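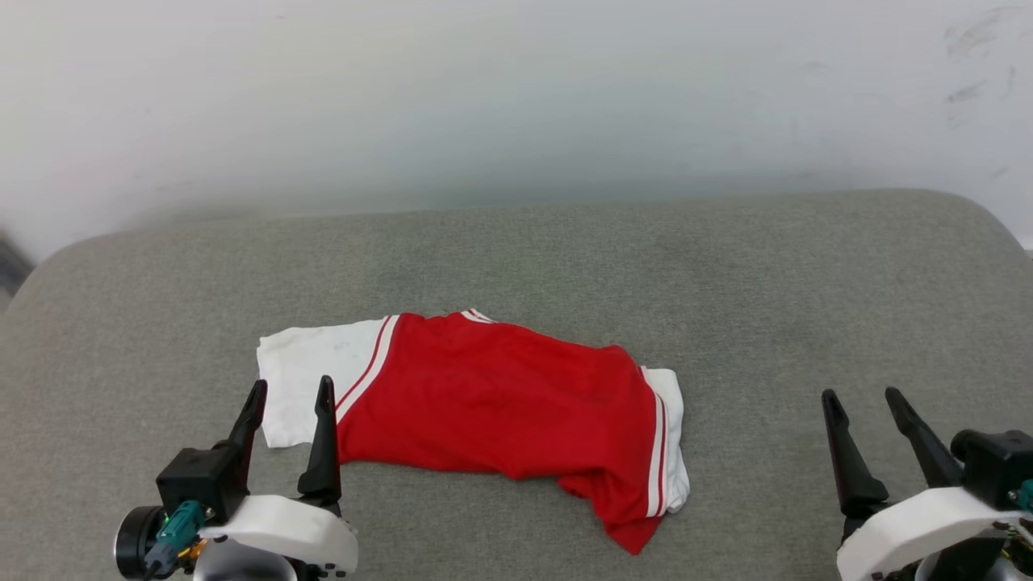
Red and white short-sleeved shirt, gray padded surface

Subject: Re: [milk-depots] Moving the Wurton drop-off, and what to do about the logs
List: milk-depots
Sent in October, early evening

Replying to the list and not only to Flusorska, as I think the other depots will run into the same things. Quoted message first, my answers under each part.

> Hello all. Flusorska depot writing. We have been told the small
> room next to the lab will be needed for blood draws, and we have
> been offered a space on the same floor as postpartum. Before we say
> yes I would like to hear from Wurton, who moved last spring.
>
> First question. Did you keep collecting during the move, or did you
> close for a while? We have 3 donors who bring milk on a regular
> basis and I do not want to lose them.

We closed for two days. In hindsight we should have closed for longer. The freezer has to be emptied, moved, left standing before it is switched back on, and then brought down to temperature and watched. The manual for ours gives a standing time, and yours will too. Ours took most of a day to reach temperature after that, and the milk bank wanted a full night of good readings before we put anything back in.

What we did with the stock was ship everything we could the week before. We called the milk bank and asked for an extra pickup, and they sent one. What was left went into the pharmacy freezer on a signed form. The pharmacy will want to know how many bags, how they are packed, and who is allowed to take them out again. Ask early. They said no to us the first time because the request came the same afternoon.

As for donors, call them. We put a sign on the door and sent an email, and one mother still arrived with a cooler and a toddler and found us closed. She had the email, she just had a newborn at home and hadn't read it. After that I called each one. All of them were fine with holding their milk at home for a few extra days as long as they had freezer space. If one of yours doesn't have the space, have her bring it in early.

> Second question. The new room has no outlet on emergency power. The
> building people say one can be added. Did you have to pay for this
> out of the depot budget?

Yes. It was 400 dollars for us, and it came out of our supply money, which meant no new coolers this year. I would push back harder than we did. I have since heard that the hospital side at another site treated it as a building cost, because the room would need the outlet no matter who used it. Get the answer in writing before you agree to the room. Do not move in first and sort it out later. We had a power cut in the summer that lasted longer than anyone expected and the freezer on the ordinary outlet in the supply closet lost its contents. That one held ice packs only.

Also check that the outlet is a dedicated one. Ours was shared with a floor polisher for the first week. A locking cover on the plug is cheap and I would put it on the same day.

> Third question. We have been keeping temperature logs on paper, twice
> a day, and the bank now says they would like them sent in monthly.
> Mollel uses a probe with an alarm. Is it worth it? And does anyone
> put the readings into Senilis, or do you keep them apart?

Mollel can answer for themselves about the probe. We have had one since the move and I would not go back. Keep the paper log as well. The probe tells you what happened overnight, but the paper shows that a person opened the door and looked. When the bank did our last review they asked for both, and they compared them for the days where the probe showed a warm spell. Most of ours were the door being open while we packed a shipment. It helped a lot that somebody had written "packing" in the margin.

Set the alarm to call a phone that is answered at night. Ours was set up to call the depot desk, and the desk is dark from five o'clock on. It now goes to the charge nurse on postpartum, who has a one-page sheet on what to do. The sheet says which freezer, where the key is, who to call at the pharmacy, and not to open the door to check.

On Senilis, we keep them apart. Senilis is set up here for scheduling and donor contact only. I tried putting the readings in the notes field for a month and it was a mess to get them out again. We also didn't want temperature records sitting next to donor health information, as different people need to see each. A plain spreadsheet with one tab per month has been enough. I send it on the first working day and keep a printed copy in the binder.

> Fourth. How much space do you really need? The room is narrow and
> there is only one counter.

One counter is enough if you keep it clear. At our busiest we held around 400 ounces between shipments and that fit in a single upright freezer with a shelf left over. What takes up the room is packing. You need a place to set down the shipping box, a place for the bags while you check labels, and a dry place for the paperwork. We do the paperwork standing up on top of a filing cabinet.

If the room is narrow, measure the freezer door when it is open and not only the freezer. Ours opened the wrong way and hit the sink. The hinges could be switched, but it took a call to the maker and a part we had to order.

Think about where a donor will sit, too. In the old room they stood in the hall. Now there is a chair and it has made a difference, particularly for mothers who have had surgery. Being near postpartum is good for this. It does mean you will get people stopping in to ask feeding questions. We are not lactation staff at the depot and we send them down the hall, and it is worth agreeing with the nurses beforehand who takes those.

> Last thing. We have had a few bags come in with no date on them. Do
> you turn them away?

We can't send them on without a date, so they don't go in the freezer. We tell the donor at the door, and we say it before she hands over the cooler if we can. If she is sure of the date and the bag was pumped that same week, our bank lets her write it on there and initial it. Check with yours, as I know the banks differ on this. If she isn't sure, it goes home with her and she can ask her own nurse or doctor about using it for her own baby. Nobody likes having that conversation. We now give out a marker and a strip of labels with the first cooler and it happens much less.

The same goes for bags with a medicine question. If a donor has started anything new, including something from the drugstore shelf, we hold her milk to one side with a note and let the bank call her. We don't try to answer it at the depot, even when it seems obvious.

A couple of things you didn't ask. Change the address with the courier yourself. The bank changed it on their end and our first pickup after the move still went to the loading dock, where the box sat until someone phoned up. And get a new door sign made before moving day. We had a handwritten one for weeks and people kept walking past it to the lab.

I can send our pharmacy form and the night sheet to anyone who wants them. They are both in a plain document, so you can change the names and phone numbers. Send me a note off list and say which one.

If Flusorska wants to come and look at the room, mornings before ten are best. After that we are packing.

Wurton depot

--
You are getting this because you are subscribed to milk-depots.
To leave the list, send a blank message with "unsubscribe" as the subject.
Please do not post donor names or health details to the list.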